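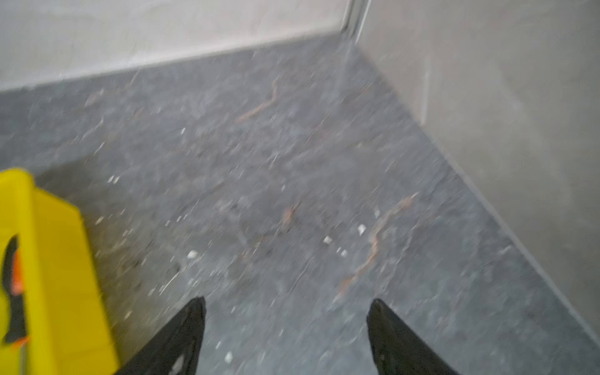 Noreen Brophy wrote:

> I'm new to the list and would love to join the building stones
> walk in Umton, but I can't tell granite from concrete. Is there
> any point in my coming? And do I need to buy a hand lens first?
> My sister says you all carry them on strings.

Noreen, please come! Half the people on my first walk couldn't tell granite from concrete either (I was one of them), and by lunchtime we were all crouched outside the bank on Varma Street arguing over a doorstep. You don't need to buy a lens. I bring two spares, and Bindu Murthy usually has another in her coat.

Start at home if you want to practice. Pick one stone thing you walk past every day and look at it for a full minute, first dry, then with a damp cloth wiped over it. The color jumps right out. After that, look for veins and see which ones cut across which. If one vein slices clean through another, the one doing the slicing is the younger of the two, and that's true whether you're on a mountain or in somebody's bathroom. I was thrilled when I first learned that and I still am. 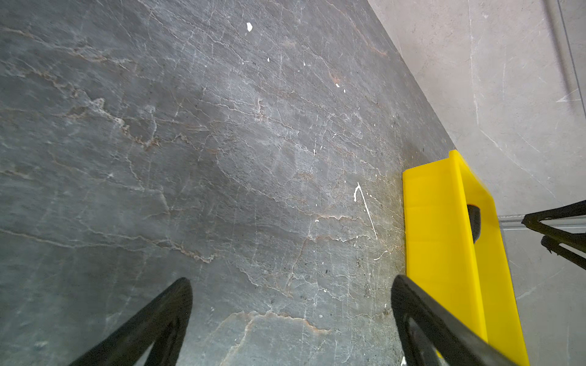 Pale and rusty-brown veins in dark gray stone.

Brown veins often mean iron that has rusted, and white ones are very often quartz or calcite. A steel nail will scratch calcite and won't scratch quartz, but please don't try it on the bank's doorstep. We've had words with them before.

On Thursday we meet at 10 by the fountain and go down Varma Street, through the arcade and up to the old Clillach Hotel. The hotel lobby has 208 paving slabs, nearly all of them full of fossils - Levente Csizmadia mapped every one last winter and is bringing copies of his plan. Go slowly in there. My favorite is a coiled shell by the elevator, about as wide as a saucer, and I walked over it for years. 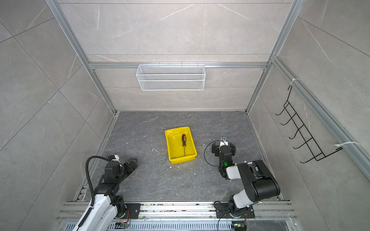
After the hotel it's 48 steps up to the chapel, with a good handrail, and anyone who'd like to skip them can wait in the tea room and look at the fireplace, which is a lovely green serpentine. The whole route is only 700 yards and it still takes us all morning!

Wear shoes you can kneel in.

Malathi Iyengar

Filed under: Walks and Outings, Building Stones
3 replies | Shared 2 times
Last updated: Thursday, 8:15 am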